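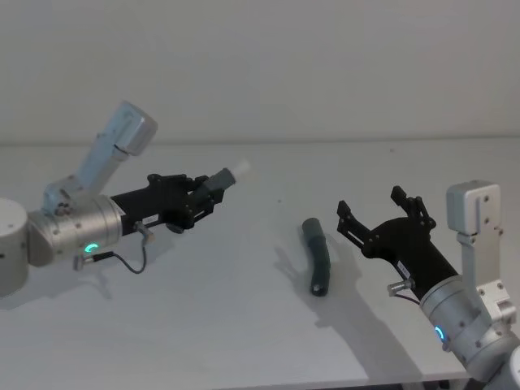

Setting up two arms to share one bench

These are my notes from getting a pair of small arms to work on the same table in our shared workshop. They assume both arms already run on their own and that you have a two-finger gripper on each. Horațiu Munteanu did the wiring, I did the rest.

1. Fix the bases. Bolt both arms to the bench before you measure anything. Ours moved a little in the first week and I had to do every position again.

2. Sort the gripper cables. Send each wrist through its full turn by hand with the power off. Leave enough slack that the cable never pulls on the connector, but not so much that it drags on the bench.

3. Set a shared zero. Pick one point on the table and touch it with each gripper in turn. Save both readings in the same file. Ours is called Mustik and lives on the workshop computer, with a printed copy in the drawer.

4. Set a keep-out gap. I use 28 mm between the grippers at the closest point. Dalia Bouzid runs hers tighter, but her arms are slower.

5. Choose something soft for the first runs. A hard part can bend a finger if the height is wrong, and foam just squashes. Put one piece within reach of each arm and leave the middle of the table clear enough for both to move.
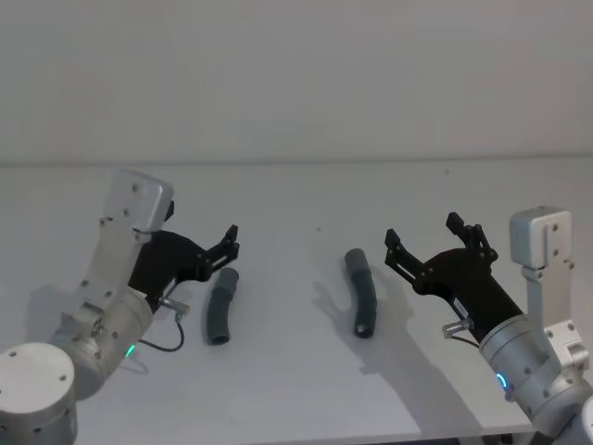

6. Teach the approach before the grip. Stop each arm above the table with the fingers open and save that as its own position. The dark green foam tubes have a slight bend in them, so look where the curve goes before you set the wrist angle. Then lower the arm in small steps and close the gripper slowly.

7. Run one arm at a time. Do the left with the right parked, then swap over. Only run them together when both have got through the list without a stop.

If an arm halts with error 88, check the keep-out gap first. On ours it was a wrong sign in the Mustik file. Save a copy of the file before you change it.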